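Kit de saisie manuelle Plalevlow – Foire aux questions

Accueil > Produits > Démonstration manuelle > Questions fréquentes

La présente page réunit les questions adressées le plus souvent au service clientèle de Bostetti par les laboratoires, les écoles d'ingénieurs et les intégrateurs qui envisagent l'acquisition ou la location du kit Plalevlow. Elle est mise à jour chaque année en septembre. Les conditions contractuelles figurent dans le devis et prévalent sur toute indication donnée ci-après.

Présentation générale

À quoi sert le kit Plalevlow ?

Le kit permet d'enregistrer des démonstrations de manipulation effectuées par une personne, au moyen de pinces portatives, sans qu'un bras robotisé soit nécessaire pendant la collecte. Les séquences obtenues servent ensuite à l'apprentissage de politiques de commande ou à l'évaluation d'une tâche avant automatisation.

Quelles tâches sont recommandées pour une première prise en main ?

Nous conseillons de débuter par des objets légers, de couleur franche, et par un récipient dont l'ouverture est large. L'exercice fourni avec le guide de démarrage porte sur des balles orange et un bac transparent. Il convient aux opérateurs débutants et permet de vérifier en peu de temps la qualité des enregistrements.
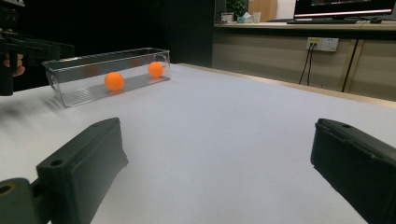
Exercice de démarrage : deux balles orange dans le bac transparent, vues depuis l'une des pinces.

Le kit est-il fourni avec les objets de l'exercice ?

Les balles et le bac sont compris dans la version destinée à l'enseignement. Ils sont proposés en option dans la version laboratoire, sous la rubrique « Accessoires » du bon de commande.

Installation et poste de travail

Quel plan de travail faut-il prévoir ?

Une table stable, de hauteur courante, suffit dans la plupart des cas. Une surface claire et mate facilite le repérage des objets de couleur vive. Les surfaces vitrées ou fortement réfléchissantes sont déconseillées. Il est préférable de dégager la zone située entre l'opérateur et la table, afin que les câbles des pinces puissent suivre le mouvement des bras sans tension.

Combien de temps demande l'installation ?

Il faut compter environ 40 minutes pour une première mise en service, étalonnage compris. Les installations suivantes sont plus rapides lorsque le poste de travail n'a pas été déplacé.

Un technicien se déplace-t-il sur site ?

La mise en service sur site est assurée par notre partenaire Madigan. Elle est facturée séparément et doit être demandée au moment de la commande. L'assistance à distance est comprise dans le prix du kit pendant toute la durée de la garantie. M. Warrick Hollis, responsable du déploiement, coordonne les demandes portant sur plusieurs sites.

Utilisation des pinces

Comment la pince se tient-elle ?

La pince se saisit par sa poignée, à la manière d'un pistolet, l'index placé du côté de la détente. Les autres doigts entourent la poignée sans serrer. L'opérateur veille à ce que le câble passe librement derrière la main et n'entre pas dans le champ de la caméra au moment de la prise.

Quelle force faut-il exercer sur la détente ?

Une pression modérée et continue est préférable à une fermeture brusque. Pour les objets creux ou déformables, la fermeture doit être interrompue dès que l'objet est maintenu.

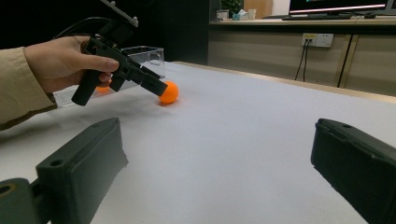 Les pinces peuvent-elles être utilisées par un opérateur gaucher ?

Le modèle standard est symétrique et s'emploie de la main gauche comme de la main droite. L'affectation de chaque pince se règle dans le logiciel Fisance, à l'ouverture de la session.

Que faire si une démonstration est manquée ?

La séquence peut être marquée comme non valide à la fin de l'enregistrement. Elle est alors conservée dans un dossier distinct – certains utilisateurs souhaitent en effet exploiter les échecs – et n'est pas comptée dans le jeu de données principal.

Peut-on travailler à deux mains ?

Le kit double comprend deux pinces synchronisées. Il est destiné aux tâches dans lesquelles une main maintient un récipient ou une pièce pendant que l'autre dépose, oriente ou retire un objet. Une vue prise à hauteur de tête peut compléter celle des pinces ; cette option fait l'objet d'une ligne séparée dans le devis. 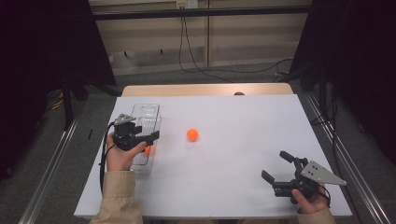

Configuration à deux pinces, vue de tête : le bac transparent à gauche, une balle orange posée sur la table.

Données et logiciel

Combien de démonstrations faut-il enregistrer ?

Le nombre dépend de la variété des positions de départ et de la précision attendue. Pour une tâche simple de prise et de dépose, notre équipe d'application recommande un premier lot de 300 démonstrations, suivi d'un essai, avant toute collecte complémentaire.

À qui appartiennent les données enregistrées ?

Les données demeurent la propriété exclusive du client. Fisance les enregistre localement et aucun transfert n'est effectué sans accord écrit.

Quelle configuration informatique est requise ?

Le poste d'acquisition doit disposer de 16 Go de mémoire vive au minimum et d'un disque à accès rapide. La liste des systèmes pris en charge est jointe au guide d'installation.

Commande, location et garantie

Le kit peut-il être loué ?

La location est proposée par périodes d'un mois, renouvelables. Les montants versés au titre du premier mois sont déduits du prix en cas d'achat ultérieur du même matériel.

Quelle est la durée de la garantie ?

Les pinces et les câbles sont garantis 2 ans, pièces et main-d'œuvre. Les garnitures intérieures des doigts sont considérées comme des pièces d'usure et ne sont pas couvertes.

À qui s'adresser pour une question qui ne figure pas sur cette page ?

Les demandes commerciales sont traitées par Mme Aroha Ormsby et les demandes techniques par M. Rangi Katene, au moyen du formulaire de contact. Le numéro de série, inscrit sur le bon de livraison, doit être indiqué dans toute demande d'assistance.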